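Deston District Residents' Board – Public Safety and Courts

Topic: Release of property held as evidence after the Cullinane warehouse burglary

deston_moderator
Members are reminded that the criminal case arising from the burglary at the Cullinane storage warehouse remains before the county court. Posts that speculate on the guilt of the accused will be removed. Discussion of how seized property is returned to its owners is permitted. The sheriff's office has stated that 475 items were recovered and that owners may file a claim at the property desk in the courthouse annex.

northgate_tenant
I rented a unit at Cullinane and filed my claim in January. The desk issued a receipt and advised that nothing would be released until the prosecutor signed a consent form. I have received no further notice. I would be grateful to hear whether other unit holders are in the same position.
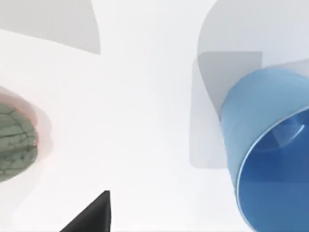 Must an owner wait until the trial is over before property is returned?
The prosecutor may consent to an earlier release if photographs of the item will serve in place of the item itself, and the defense must be given notice before that is done.

plundance_rd
With respect, the answer given above is correct on paper and of little use in practice. My household's claim concerns a sewing machine and two boxes of tools. The clerk told us that the defense had objected to every early release, without exception. A blanket objection should not be allowed to stand, and the court should be asked to rule item by item.

unit1092
I must disagree with the previous member. The defense is entitled to inspect the property, and the value of the goods decides whether the charge is a felony. If items are handed back before they have been appraised, the case may be weakened, and the same owners will then complain that the charge was reduced. I also lost property in this burglary and I am prepared to wait.

plundance_rd
The appraisal was completed before my claim was filed. The clerk confirmed this at the counter. I do not see what further inspection is required of a sewing machine.

eto_street_assoc
The Eto Street Association has written to the court administrator on behalf of its members. Our letter asks for three things: a published list of recovered items, a fixed date for the hearing on early release, and a waiver of the storage fee for victims.

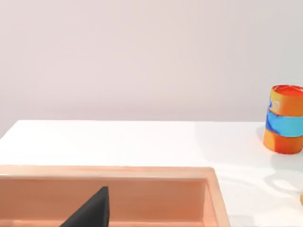
Claim forms should be completed with more care than many of us gave them the first time. My own was returned for lack of detail, and the second version had to state the make, the color and any marks for each item. Owners who have photographs should attach them, preferably with the article set on a white tabletop against a plain wall, as scratches and serial plates are otherwise hard to make out. The form number is 1703 and copies are kept at the annex counter. A second page may be added – it must be signed separately.

northgate_tenant
Thank you. My form was accepted without photographs, although I gave serial numbers for both items. Has any member been charged the storage fee?

unit1092
I was quoted a fee at the counter and asked for it in writing. The written reply stated that no fee applies to a victim while the case is open. Members who have already paid should keep the receipt and request a refund.

plundance_rd
That is helpful, and I withdraw my earlier remark about the fee on the other thread. My view on the blanket objection is unchanged.

deston_moderator
One post has been removed for naming a person said to be a relative of the accused. The property desk closes at 4 p.m. and does not accept claims by telephone. Claims for goods valued above $700 require proof of purchase or a sworn statement.

eto_street_assoc
The court administrator has acknowledged our letter. No hearing date was given.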